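Gedport inline conductivity meter: review after one heating season

We bought the Gedport for the boiler house at Wumthorpe, where it replaced a handheld meter and a paper log. It reads the conductivity of the boiler water on a cooled sample line and sends the figure to the control room. I have used it since November.

Fitting took 2 hours. The probe screws into a standard tee, and the thread was clean. The instructions are poor on earthing and I had to ring the supplier, Staveo, to get the right drawing. Henrike Baumgart on their support desk emailed it the same afternoon.

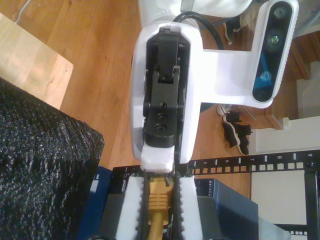 Calibration is simple enough. You rinse the probe, stand it in the reference solution, wait for the number to settle and press the button twice. Ours needed doing every 6 weeks. The old Xenos unit on the softener drifts faster than that.

The display is small and hard to read under strip lights. The menu puts the alarm limits three levels down, and the buttons are stiff with gloves on.

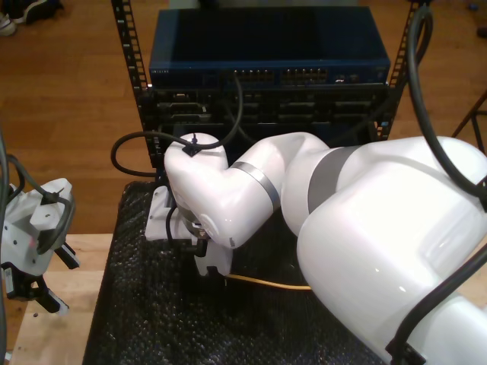
Arm over the black mat, with the yellow cable running across it.

Readings have been steady. Against our lab bench meter the Gedport was never more than 5 per cent out, good enough for setting blowdown. Keep the sample below 70 degrees or the seal suffers.

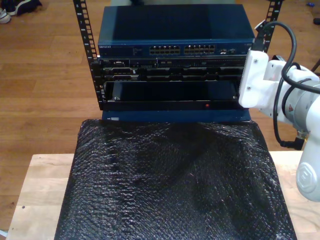
Getting the readings out of the boiler house took longer than fitting the probe. The meter has one network socket and no wireless, so you need a free port somewhere dry. A plain rack-mounted switch like the blue NETGEAR, with its ports in two tiers, is all it asks for. Our logging software found the meter at the second try, after Rosaura Escobar changed the address by hand.

Spare probes are dear and take a while to arrive, so order one with the meter.
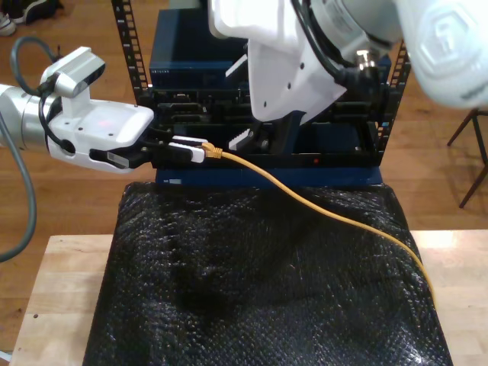

Yellow network cable, plug end held in the gripper.

I would buy it again for a single boiler. For a larger plant I would want a better display and a second relay for the dosing pump.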